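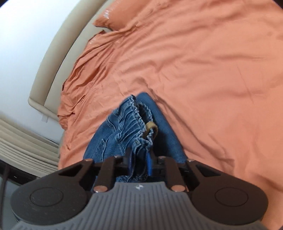
Folding jeans

Folding jeans is the household practice of reducing a pair of denim trousers to a flat packet for a drawer, shelf or suitcase. It is usually done on a bed or table. Many methods are in circulation, most of them slight variations on one another, and the claims made for them are seldom tested.

Basic method

The jeans are laid flat with the waistband toward the person folding. One leg is brought over the other so that the seams meet, and the point at the seat is tucked in to leave a straight edge. The length is then halved, and halved again or folded in thirds, depending on the depth of the shelf.

Variants

The Stornton fold, named for a chain of clothing stores, finishes with the back pocket facing up. It suits a display table and has no obvious benefit at home. The Hikdale roll starts at the waistband and ends at the hems. Its supporters say it saves space in luggage, but heavy denim is about as bulky rolled as folded, and what is gained probably comes from squeezing the roll into gaps.

Disputed claims

Household guides often state that folding prevents creases. It does not; it only decides where they fall. Jeans hung by the waistband crease less across the knee but may show clip marks. The home economics writer Vasanthi Nadar compared the two in a small trial using 6 pairs stored for 30 days, and found that the marks had mostly gone after roughly 2 hours of wear in either case. Her sample was too small to settle much, and she said so.

The belief that folded denim wears through along the fold is repeated in the Purves laundry handbook without a source. Wear at the knee and inner thigh is more easily explained by walking and sitting.

See also

Clothes hanger
Denim
Laundry
Packing (luggage)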